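Wellby Games Library
Rules Rescue: progress report to the Ghauri Fund
March 23, 2018

Where we are up to

The grant was for rewriting the rules of games in our lending collection whose original rules are missing, illegible, badly translated or hostile. As of this report, 99 titles have a new rules sheet tucked inside the lid. Each sheet has been typed up, tested by people who had never played the game, corrected, tested again by different people, and printed on the heavy cream stock you kindly paid for and later queried.

The application promised sheets of no more than 2 pages. We have kept to that, with a font size the printer describes as brave. A large-print version is available at the desk for any title, and we have stopped pretending it also fits on 2 pages.

Borrowing of the treated titles is up on last year. We can't give you a clean percentage, as the old loan records were kept on cards and the cards were kept near a kettle. What we can say is that several games which had not left the shelf in living memory now have a waiting list, including a trading game about wool that we had pencilled in for the charity shop.

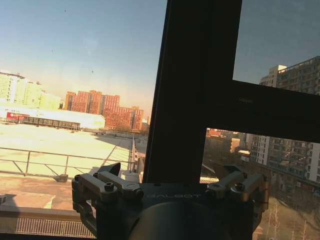 A borrower wrote on the return slip that the wool game was still dull, but at least they now knew it was dull on purpose. We have counted this as positive feedback, under the scoring method agreed with you in July.

How the testing works

We changed the method partway through and should explain why. The original plan was to have one experienced player write each sheet and another check it. Experienced players turned out to be the worst people for the job. They know that you can't move diagonally, so they don't write it down, and then they check each other's work and agree that it's perfect.

Now the writer sits at the table and is forbidden to speak. The testers get the box and the sheet and nothing else. Every time they stop to argue, the writer marks the line they were on. Afterwards the writer rewrites the marked lines and, in most cases, goes outside for a while. It is slower than we budgeted for, and the sheets are much better.

Common faults in the first drafts, in case other funded groups would find them useful:

Setting up the board after explaining how to win on it.
Using "turn", "round" and "go" to mean the same thing, or worse, different things.
Leaving out what happens when the draw pile is empty.
Leaving out how to end the game at all, which explains a memorable evening with a railway game from the top shelf.

The Odholm boxes

You will recall that the collection includes a bequest of games made by Odholm, a small firm that seems to have employed a gifted illustrator and no proofreader. The boards are lovely. The rules read as though dictated down a bad phone line. We had allowed the same hours for these as for everything else, and that was optimistic of us.

We have so far finished the racing games, the fishing games and most of the ones about harbours. Where the printed rules contradict themselves, our sheet gives one reading as the main rule and puts the other in a box marked "Also defensible". Testers have asked for this box to be added to all our sheets, including draughts. 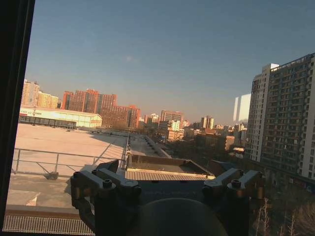 Several of the regulars say the box only gives people two things to argue about where before they had one. They have a point, though the arguments are shorter and we are getting the room back by closing time.

Greltinura

This needs its own section, as it has eaten its own share of the money.

Greltinura is the largest of the Odholm games. Its rulebook runs to 16 pages, and the word "greltinura" appears throughout as a noun, a verb and, on the back page, something you shout. It is never defined. Our first sheet treated it as a kind of capture. This worked nicely until the testers reached the second phase, in which a player may greltinura themselves to their advantage.

The second sheet treated it as a swap. That draft survived longer, and one table finished a full game with a winner everyone accepted. A different table, using the same sheet, produced a winner who had been eliminated earlier in the evening. We are now on the third draft, which calls it an "exchange or removal" and hopes for the best. We ask your permission to count Greltinura as outstanding, without penalty, until the next report.
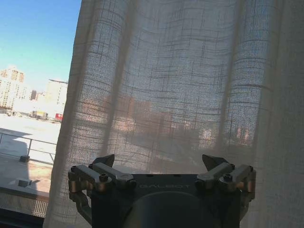 Spending

Printing came in under budget, mostly by switching to the smaller printer in town, who likes games and hates our logo. Card sleeves came in over. We had priced one size of sleeve, in the belief that playing cards came in one size. The Odholm cards alone come in enough shapes to suggest a grudge against sleeves.

The line for replacement dice is nearly untouched. Dice, it seems, get donated to us in handfuls by people clearing out drawers, and we have more than we could roll in a year. We would like to move what's left of that line across to sleeves and to a second set of test evenings. 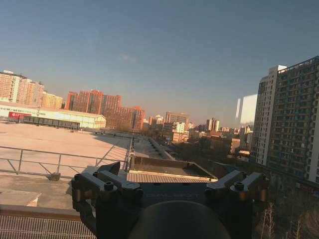
The test evenings are where we are feeling it most. Tea, heating and hall hire were costed for a program that finished its sessions at nine, and anything with trading in it does not finish at nine. We have started putting the long games on first and have banned one auction game from weeknights altogether.

What's next

The rest of the Odholm games, with Greltinura done last so that morale holds for the others.

A folder of all the finished sheets, free for other game libraries to copy. Two have already asked, and one of them has sent back corrections, some of them right.

A sheet on how to write a sheet. The draft is currently too long, and the testers have marked nearly every line.

We also owe you the attendance figures in the format you requested. The spreadsheet is filled in up to the column headed "outcome", and we would be grateful for a word on what you'd like to see in it. Revised budget lines are attached for your approval, along with one copy of the wool game sheet.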